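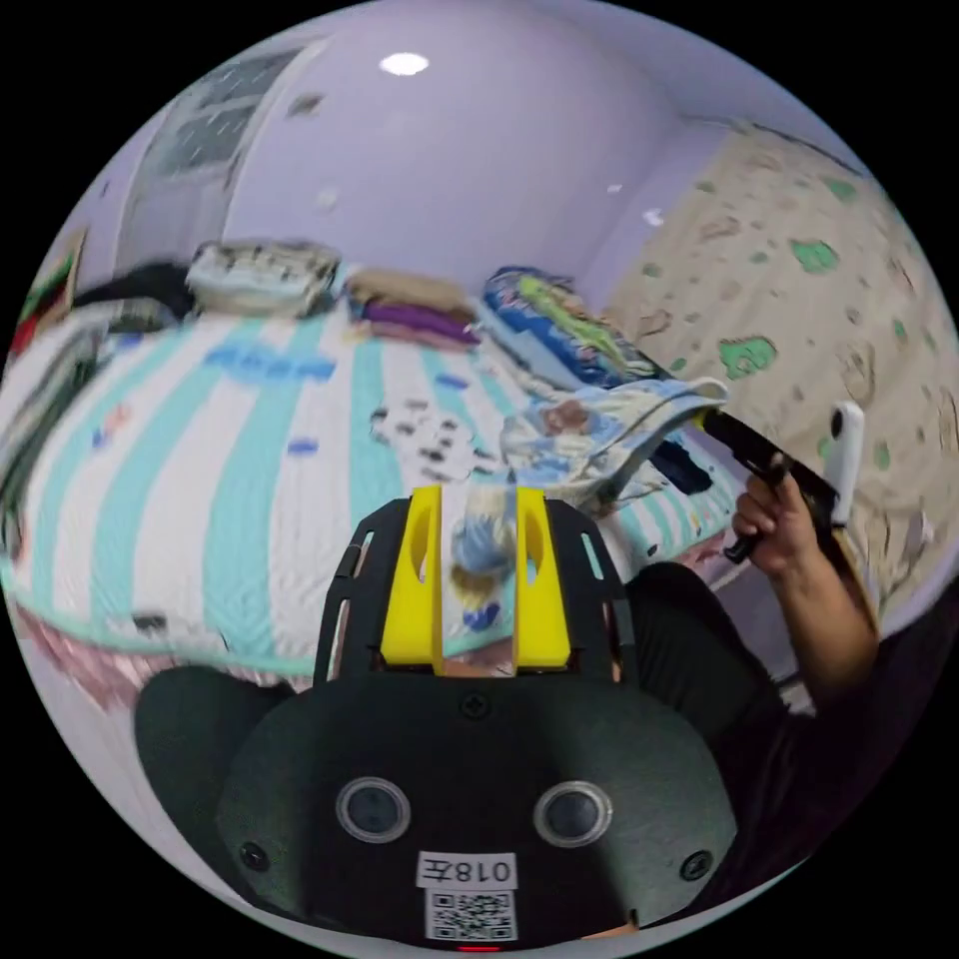
Fitted sheet keeps riding up at the corners

Posted by Mekallow, 9 October 2018

Mattress is 24 cm deep with a quilted cover on top. The sheet was bought in August and fitted well until I washed it at 60. Now the corners lift overnight. Is the elastic finished or has the cotton shrunk?

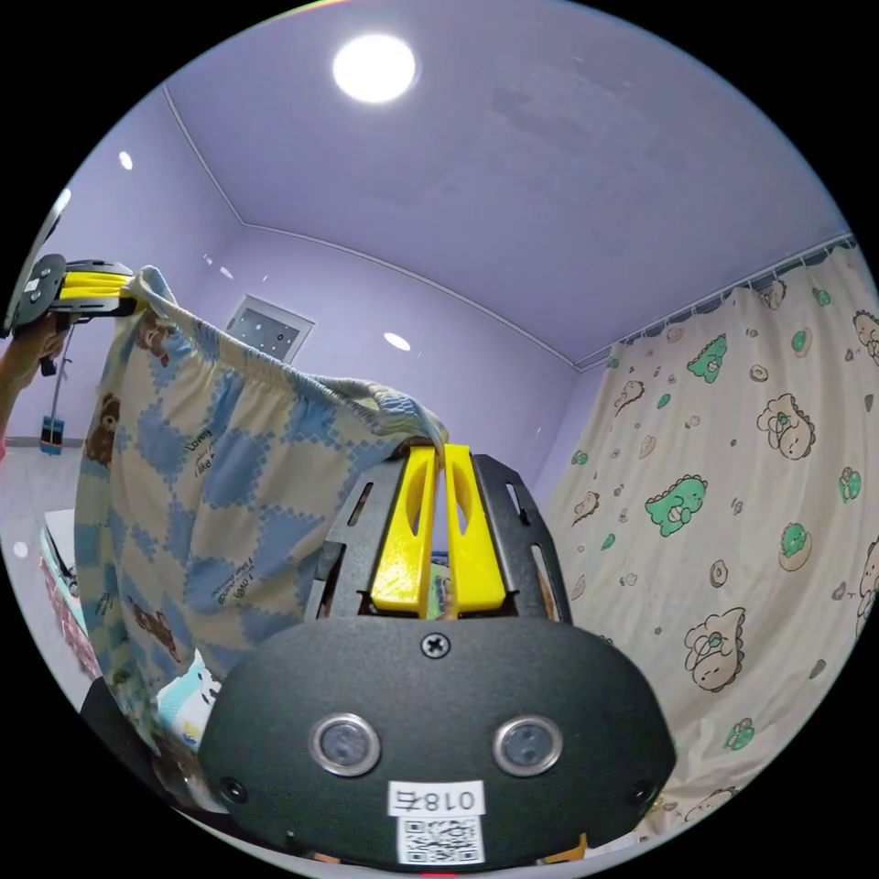 Fitted sheet, patchwork check with bears, elastic edge.

Pillai
Measure the sheet pocket from the top seam to the elastic and compare it with the depth of mattress plus cover. Cotton can lose up to 5% in a hot wash, mostly in the first few. If the pocket is shorter than the combined depth, new elastic will not help. If it is longer, unpick a short length of the hem, pull the old elastic through and thread new in behind it with a safety pin. Wash at 40 from then on. 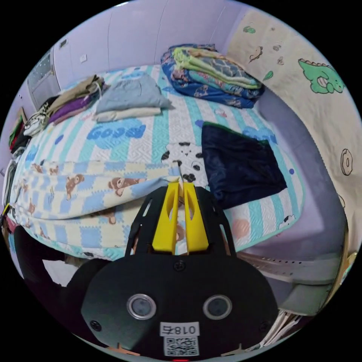
Jistar
Agree with Pillai on measuring first. Mine came to 24 against a pocket of 21, so no repair was possible. Also check the cover is pulled flat, as a ruck under one corner takes up depth.

Morkgate
just use sheet clips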